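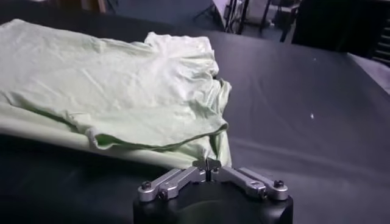
Folding the green T-shirt

I own too many T-shirts and the mint green one is the hardest to fold. The knit is soft and thin, so it creases as soon as I put it down. A thicker shirt stays where I leave it.

I fold on a table with a black cloth over it. Pale shirts show up well against the dark, and so does every speck of lint. I went over the cloth in April with a lint roller, 60 sheets, and used 12 of them.

My method has 3 steps. Spread the shirt and pull the hem straight. Bring the sides in. Then fold from the bottom up to the collar. With this shirt the collar end bunches, so I smooth that part first and leave the hem for later.

Rawiri Merrick commented last time that I should iron first. I don't iron T-shirts. I want them small enough for the drawer, and a lumpy bundle fits as well as a flat one.
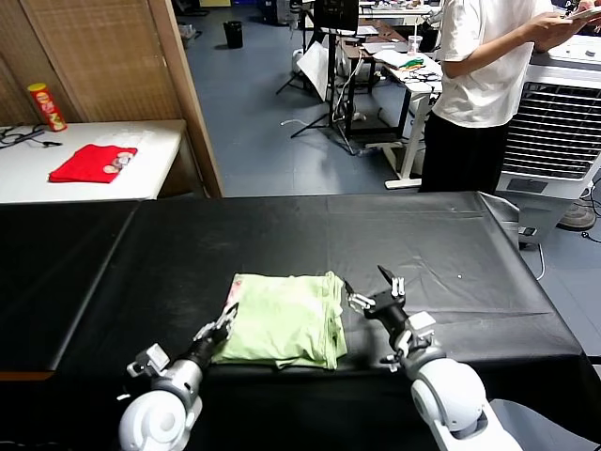
The green shirt as a bundle, with a bit of the pinkish-red print showing at the left.

Next I'll do the towels.

Home Laundry Drawers Archive

This site uses cookies. OK

Contact | © Memeo | Back to top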